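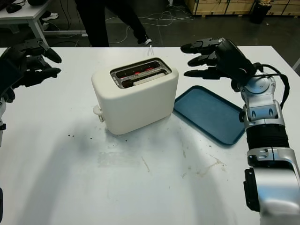 Ticket 126, Purchasing Support
Product line: Halterside two-arm unit with hands
Status: Open, waiting on customer
Opened: 23 May 2018

Hello again, and thank you so much for being patient with us while we went back and forth on the quote! We're planning the breakfast bench for next year's budget and I'd like to get the order right the first time, which we didn't quite manage with the last one (entirely our fault, we forgot the cables).

Our main question is the hands. The quote from Prorisex lists 2 hands, left and right, and no spares. With toast work the fingers spend a lot of time close to heat and crumbs, so I'd feel better with a spare right hand on the shelf. Could you tell us whether it can be added now at the bundle price, or does it have to go through as a separate order?
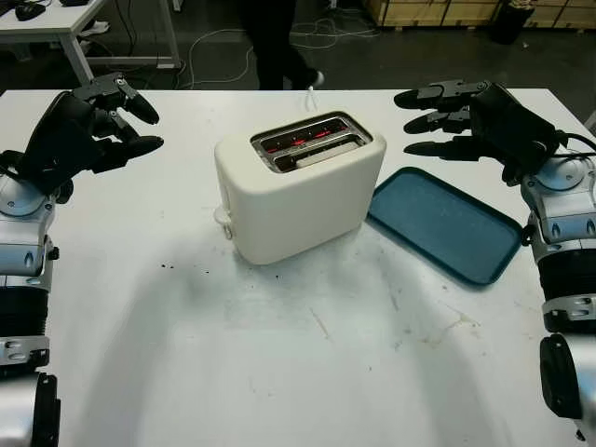 The second thing is power. Our finance office wants to know whether the toaster and the arms can share one circuit, or if we should be budgeting for an electrician too. I said I'd ask before promising anything.

Reply from support:
Thanks for the lovely detailed note, it makes our side so much easier. Yes, a spare hand can go on the same order as long as it's added before the quote closes. Please keep the toaster on its own circuit and put the electrician in the budget. We've also asked Mladenović, who handle the cable kits, to quote you the longer set.
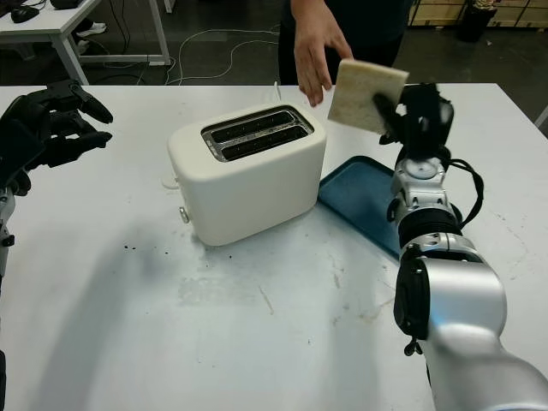
Customer update:
Wonderful, please add the right hand and the longer cables. We'd also like a second tray, a wipeable mat for the tabletop, and 4 days of training in place of the two on the quote, as we have new people starting in January and I'd hate for them to miss it. If delivery through Drorkau costs more with the extra box, that's fine, just show it on its own line please.

Support note: revised quote sent. Waiting for the purchase order number and a delivery address.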